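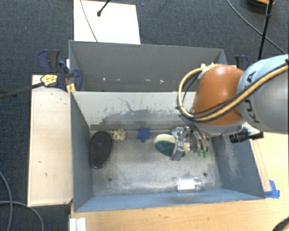 The sponge is under the fingers and the bottle is still waiting. The rear bin is where everything is supposed to end up.

I've been told I have gentle hands. My dentist said it once, and so did a woman whose cat I was holding at the vet. So I walked into the Jirnow workshop on a gray November morning feeling pretty good about my chances of teaching a robot to pick up a sponge.

Reader, I squashed it flat against the floor of the bin. Twice!

"Everybody pushes," said Anežka Bartoš, who runs the teaching sessions and has the patience of a kindergarten teacher. "You want to feel the thing, and you can't feel the thing, so you push."

That's the odd part of driving an arm by remote control. I had a handheld controller, a chair with one bad wheel and a pretty good view of the bins, and whatever I did with my wrist the big orange and blue KUKA did with its own. My eyes kept telling me I was nearly touching the sponge. My fingers kept telling me I was holding a lump of plastic. After 20 minutes I had a headache and a new respect for people who play those claw machines at the mall and win.

The job sounds like nothing. Take the things out of the front bin, put them in the rear bin, and do it cleanly enough that the computer can learn from the recording. Anežka calls each try a "show." A good show goes into the pile. A bad show also goes into a pile, a separate one, with a note on what went wrong. Mine mostly said "pushed."

Clorance, the little company behind the project, wants arms that can sort mixed household stuff without being told what each item is. They could write rules for that, and for a while they did. Matěj Rusnák wrote plenty of them. He told me over very bad coffee that his rule for sponges was two pages long and fell over the first time somebody brought in a sponge in a different shape.

"So now I just show it," he said, and shrugged. "My mother taught me to peel potatoes that way."

When the pile hit 814 good shows, they let the arm try on its own for the first time. Matěj says he watched it through his fingers. It went for the sponge, hung there a while as if it was thinking things over, and picked it up. Then it dropped it on the wall between the two bins. They still went out for dumplings.

What surprised me most is how much of the driver gets into the robot. Anežka always comes in a little from the side, and the arm trained on her shows does too. Matěj is a hoverer. He stops above each object before he commits – you can spot a Matěj grasp from across the room – and for a few weeks the arm hovered over everything like a nervous shopper at a melon stand. They've since mixed in other people's shows to even it out. I asked whether mine would be in there. There was a polite silence.

The bottle is the one everybody dreads. It's clear, so it's hard to see, and it rolls. I chased it along the bin for what felt like a full season of television before Anežka leaned over and told me to quit going after the middle and think about where my fingers would close. I breathed out, came down slower than I thought I needed to, and got it! Up it went, over the wall, down into the back bin, and I let out a noise I'd rather not have on the recording. (It's on the recording.)

By the end of the afternoon I'd done 42 shows and 13 of them were good enough to keep. Anežka says that's decent for a first day. She also says it to everyone, according to Matěj.

I drove home with both hands very lightly on the wheel, and at dinner I caught myself pausing over the salt shaker before I picked it up. My husband asked what I was doing. I told him I was coming in from above.

Contact the magazine | Copyright, all rights reserved | Back to top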